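Cornia Wall Forms
Site Set-up Guide
Section 4: Standing the forms

Read section 3 first (footing and starter bars). Footing has to be cured and swept before anything below. If you came straight here from the quick card, go back.

This section covers the 1812 panel (half height) and the 2430 panel (full height). Steps are the same for both unless it says so. Anything for the old Jutham rails is at the end under 4.7.

4.1 Before you start

You need, on the footing side of the site, not back in the truck:

Base rails, 96 in. each
Panels, inside face and outside face
Vieira ties, one bag per rail, 11 ties to a bag
Wedges
Corner posts, inside and outside
Braces and brace feet
Cetis release oil, sprayer, rags
Chalk line, four foot level, string, tape, hammer, pry bar
Gloves and eye protection, all hands

Short bag of ties? Stop. Get another bag. Don't stretch the spacing to make them go further and don't swap in wire.

CAUTION: Full height panels are a two person lift. Always. A gust will take one out of your hands.

4.2 Sorting the panels

1. Lay panels out flat on timber, face up, along the run. Outside faces on the outside, inside faces on the inside. Sounds obvious. Saves an hour.
2. Check each face for old concrete. Scrape with the plastic scraper, never the claw of a hammer.
3. Check the edge holes. Egg shaped holes = set that panel aside and tag it.
4. Find the stamped number on the end of each panel and match it to your layout sheet.
5. Chalk the same number on the footing where the panel goes.

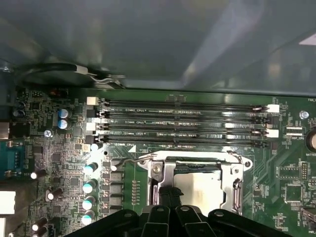 Panel numbers come off the layout sheet and the stamp, and from nowhere else. Do not stand at the left end and count along. The sheet numbers panels by the order they get locked together, so a run can read two, one, four, three and be completely right. Same deal as the memory slots on that green board: DIMM2_CPU1 at the top, then DIMM1_CPU1, then DIMM4_CPU1, then DIMM3_CPU1. Go by the printing. If the stamp is worn off, measure the panel and compare with the parts table in section 2, then re-mark it in paint pen before it goes up. Chalk on the panel itself won't survive the oil.

NOTE: Inside and outside panels with the same number are a pair. Keep them opposite each other. Mixed pairs will stand up fine and then the tie holes won't line up, and you find out at the last tie.

4.3 Setting the base rails

1. Snap two chalk lines on the footing, inside face and outside face. Distance between them is your wall thickness.
2. Set the first rail at the highest corner of the footing. Run the level both ways and mark the high spot.
3. Shim under the rails everywhere else up to that height. Steel shims only. Wood crushes once the concrete goes in.
4. Pin the rail through every hole. Every hole, not every other.
5. Butt the next rail up tight. Gap wider than a nickel is thick, pull it and find out why.
6. Carry on round to the start. Check diagonals on anything with four corners.
7. Do the second line the same way.

Starter bars sitting on the chalk line? Don't bend them. Move the wall line if the drawing allows it, otherwise call whoever did the drawing.

CAUTION: Frost on the footing, no rails. Wait for it to go, or tent it overnight and try again. Pins set into an icy footing back out when the sun hits them.

4.4 Oiling

1. Shake the Cetis can. It settles.
2. Thin coat, face only, bottom to top.
3. Wipe off runs and puddles with a rag. You want a sheen, no drips.
4. Keep it off the rebar, the footing, the ties, your boots and the ladder.
5. Let it stand until it stops feeling wet. Cold mornings take longer.

If it rains on oiled faces before you stand them, wipe down and coat again. Left overnight, same.

Do not use diesel or motor oil or whatever is in the shed. Stains the wall and voids the panel warranty.

4.5 Standing the panels

Start at a corner. Inside corner post first, outside after.

1. Stand the inside corner post in the rail. Plumb it two ways and brace it.
2. Lift the first inside panel into the rail, walk it up against the post. One person holds, one drives the wedges.
3. Wedges go in big end up. Hand tight, then one tap. Don't drive them home yet.
4. Next panel. Same again. Brace every second panel for the 1812, every panel for the 2430.
5. When the inside line is up, run a string along the top edge and look down it. Fix bows now.
6. Tie the horizontal and vertical bar to the starters. Spacers on. Get it inspected if your town wants it inspected, you can't see any of it after the next step.
7. Thread the ties through the inside panels, bottom row first.
8. Stand the outside line, feeding the tie ends through as you go. Slow bit. Third person helps.
9. Wedge all ties, bottom row up.
10. Go back and drive every wedge home. Two taps.
11. String both sides again.

NOTE: Ties have a flat and an edge. Flat goes horizontal. If a tie won't push through by hand the panels are out of line, so don't hammer it. Loosen the wedges either side, shift the panel, try again.

NOTE: Openings (pipes, vents, drains) get boxed out between steps 6 and 7. Box to be nailed to the inside line only. Screws are ok too.

Weep holes: if the wall holds back soil you need them and they need to be on the drawing. Not on the drawing, ask. We get calls about this every April and by then the wall is already leaning.

4.6 Bracing and checks

1. Brace feet on firm ground or on a plank. Never on backfill, never on frozen ground that might thaw during the pour.
2. Set the brace angle so the foot is out from the wall by at least half the form height.
3. Pin the foot. Two pins.
4. Turn the screw till it just takes load. Stop.
5. Plumb the form at each brace, adjusting in and out.
6. Lock the collar.

Check list, walk it, don't do it from memory:

All rail pins in
All ties in and wedged, both ends
No daylight between panels
Bottom edge sealed, foam or a bead of mortar
Braces locked
Bar has cover on both sides
Pour height marked inside, nails or chalk line
Access for the chute or pump hose, and somewhere for people to stand that isn't the form

Print this page, sign it, leave it with the job folder. If two crews are sharing the job then the crew that pours signs, even if the other crew stood the forms.

CAUTION: Nobody stands or climbs on the panels or the braces. Use the clip-on walkway (section 6) or a proper scaffold.

Handling panel backs: the ribs are there for stiffness and they are also where hands go. Carry by the grips at the ends. Don't carry by the ribs, don't hang tools off them, and don't stack panels rib to face or you'll print the face and the wall will show it. Rib to rib, face to face, a strip of carpet between faces if you have it. Dented ribs can be used if the dent is shallow and the face is flat behind it. Check with a straight edge. Tape wrapped round anything on the panel comes off before storage.

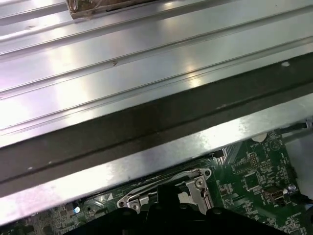 Raised ribs and shallow grooves in sheet metal.

Storage between jobs: under cover, on timber, off the dirt, stacks no higher than your waist. Wash before the concrete dust goes hard. Panels left out all winter under a tarp are worse off than ones with no tarp, the wet sits in there.

4.7 Older Jutham rails

Still usable. Differences:

The pin holes are closer together. Skip none.
The lip is lower, so panels can kick out at the foot. Add a timber kicker along the outside, pinned to the footing.
Jutham and Cornia rails don't join end to end. Keep them on separate runs, or use the adapter plate (parts table, section 2).
Do not use with the 2430. 1812 only.

4.8 Problems while setting up

Panel won't seat in rail
Grit in the channel, most of the time. Lift, brush out, reseat. If it rocks after that the shims are uneven.

Tie holes off by a little all the way along
You've started the outside line from the wrong end of the corner post. Take down the first panel and swap the post. Annoying, yes. Quicker than reaming holes.

Tie holes off at one panel only
Wrong pair. Check stamps.

Top string shows a bow
Brace overtightened. Back it off, re-plumb, check the neighbors.

Wedge falls out
Wrong way up or wrong wedge. Vieira wedges have a notch, ours don't, and the notched ones only fit the tie ends.

Gap at the corner
Tap the post in with a block. Still there, seal with foam and carry on if it's thinner than a pencil. Wider than that, restand the corner.

Forms moved overnight
Check the ground under the brace feet before you touch the screws. Then go through the whole 4.6 list again from the top, even if its only one brace.

Anything not listed, call the tech desk and ask for Zixuan Hou. Have the panel number and the layout sheet revision in front of you. Desk shuts early on Friday so don't book a Friday afternoon pour and then plan on ringing from the pump truck.

Next: Section 5, Pouring and vibrating. Pour rate table is on the first page, read it before you order the concrete.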